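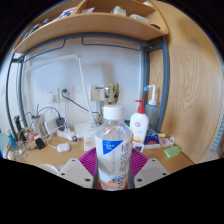 What does the Tremmont software do between the moment an object is picked and the moment it's put down? It keeps checking the grip. A small loop compares where the fingers should be with where they are, and if the two drift apart it asks the planner for a slower path.

That loop ate most of my time since January, and I'm pretty happy with it! Angus Innes wrote the first version as one big script, and I've split it into 4 services so we can restart the perception side without killing the controller (which used to happen a lot, usually right before lunch). The grip check now runs at 50 Hz on the Brinport machine. Yakubu Odukoya wants it faster, but I'd like to leave it alone until the logging is cleaned up.

Perception is the part I'm least proud of. See-through things are still hard for us — the depth estimate slides right through a clear shoulder and lands on whatever is behind it. I've been leaning on labels and caps as anchors, and that gets us a usable pose on a tidy desk. On a messy one, with cords and packets everywhere, the pose jumps between frames and the planner gets twitchy. 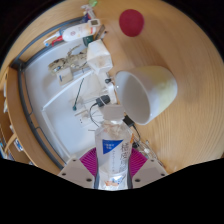

Clear bottle in the gripper, with a white cup on its side to the right and cables on the table.

For the replay tool, we've now got 116 recordings loaded, nearly all of them tagged. You can scrub to any moment and see what the planner knew right then. I found two bugs in it the first afternoon, both mine.

Next up is a clutter cost in the planner, so it stops cutting so close to loose cables. I'd also like to ask Rornent for a bit more storage, as the raw logs are filling the disk faster than I guessed. Angus has the quote and will send it over with the spending sheet.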